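Workshop tips: recording good examples for a learning arm

These notes cover the recording of demonstrations, the short runs in which an operator guides the arm through a job so that the software can learn from them. They assume a single arm, a gripping hand with a camera at the wrist, and one operator with one helper. The jobs are small household ones: passing cards, picking up post, pressing switches.

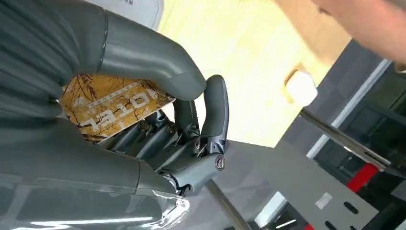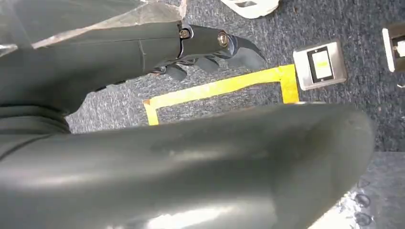 Both from the wrist camera: a hotel key card in the grip, and yellow tape on the carpet.

How many examples of one job should be recorded before training the first model?
Record 50 clean runs, train on those, and look at where the model fails before recording any more. A second batch aimed at the failures is worth more than a large first batch recorded blind.

Marking out

Mark the working area with tape in a colour that does not occur elsewhere in the room. Press it down along its full length and replace any strip that has begun to lift. Carpet takes tape badly, so check the corners at the start of each session. If the tape has to be moved, start a new batch and write down the new measurements. Do not mix old and new positions under one batch name.

Clear plastic sheeting throws reflections that change from run to run. Fold it away or weight it down.

Flat objects

Cards are harder than cups. A card lying on a hard floor gives the fingers nothing to get under. Begin with handovers, where a person holds the card out by one short edge, and move on to picking up from a surface when the handovers are reliable.

Vary the printed side, the angle and the height of the offering hand. Keep the speed of the hand steady. A helper who moves quickly will be a blur in the wrist view, and a batch made up of such runs teaches very little about where to close the fingers. Hold still for a slow count of 4 before the grip starts.

Keep a stock of old cards in several colours. Glossy ones should make up part of the set, as they behave differently under a ceiling light.

Starting and stopping

Start the recording with the arm at rest and end it with the arm at rest. Trim nothing by hand afterwards. Araceli Herrero's rule on the Cokosari batches was 6 runs, then a pause to watch all of them back at normal speed. It catches a loose cable or a smeared lens before an afternoon is lost.

Hesitation is the commonest fault. If the operator stops to think halfway through, the model learns to stop there as well. Throw the run away and repeat it. A fumble that is corrected promptly can stay, provided it is labelled as a correction.

Labels

Use one plain sentence per run, in the same form each time: "take the card from the hand", "put the card inside the tape". Choose a word for each object and keep to it. The Soylu set has "card", "pass" and "key" for one item, and Abdelkrim Ghoneim spent most of July putting it right. Of 3,000 runs, 681 needed a new label.

Record these with each batch:
Name of operator
Name of helper
Lights on or off, blinds up or down
Position of the tape, measured from the wall
Any part of the hand changed or tightened

Looking after the hand

Check the visible screws at the finger joints before the first run, with the power off. Tighten to the maker's figure and go no further. Wipe the fingertips with a barely damp cloth, as grease from handled cards alters the grip. Check the sleeve at the wrist for grit in the folds, particularly after floor work.

Clean the camera lens with a dry lens cloth. If the camera has been knocked, compare a fresh picture with one saved from the previous batch. A small change in angle is enough to need a new calibration.

Storage

Copy each batch to a second disk the same day. Name the folder by job, then batch number, then operator's initials. Rejected runs go in a folder of their own and are kept until the model has been tested, as they are useful for checking that bad runs can be told from good ones.

See also: Setting up the Brernero foot pedal; Floor tape compared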